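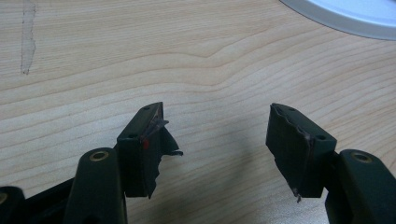 Zovstead Wetland Bird Counts

Data card and readme, second release

Summary

This dataset holds bird counts from the Zovstead wetlands, a group of shallow lagoons and reed beds on the inland side of the Putlow road. It contains 1586 count records covering 123 species. Most are waterbirds and migratory waders, with a smaller number of woodland birds seen from the walking tracks.

It was put together for people planning a birdwatching trip, for guides who want to know which hide to use in which month, and for students who need a small, tidy table to practise on. It is not a full survey of the area and should not be used to estimate total populations.

What is in the folder

counts.csv: one row per species per visit
sites.csv: the hides and track stops, with access notes
species.csv: common name, scientific name, resident or migratory
changes.txt: what was altered between releases

Fields in counts.csv

visit_id: links all rows from the same visit
site_code: matches sites.csv
month: written as a number, 1 to 12
start_time: local time, 24 hour clock
species_code: matches species.csv
count: whole number, or blank if the bird was heard only
tide: high, low, rising or falling; blank for the freshwater sites
notes: free text, lightly edited for spelling

A blank count does not mean zero. Species that were not found on a visit have no row at all. If you need absences, build them from the visit list.

Large flocks

Flocks over 1000 birds are entered as 1000, with the word "capped" in the notes. This mostly affects whistling ducks at Okon Lagoon late in the dry season. Averages for that site will come out too low if you leave those rows in without treating them separately.

How the counts were done

Each visit was made on foot from the Putlow car park or by flat-bottomed boat from the Okon landing. Observers stayed at each stop for 20 minutes and used binoculars or a spotting scope. Boat visits cover only the outer channel. The Zoubi hide was closed for part of the wet season while the boardwalk was under water, so there are no records from it in January or February.

Sites and access

There are 91 stops in sites.csv, but many were used only once or twice. The best covered are the three hides near the car park. Nesting sites have been moved to the nearest track junction so that they can't be found from the file. Please don't try to work them out.

Known problems

Early visits did not separate the small egrets, and these rows use the code EGRT.
Weekend mornings are heavily over-represented.
Start times are missing for some boat visits.
Colour bands were recorded in notes, with no standard format.

Use and credit

You may copy, change and share the files for any non-commercial purpose. Please credit Zovstead Wetland Bird Counts and say which release you used. Corrections can be added to the issues page, with the visit_id and the species_code of the row concerned.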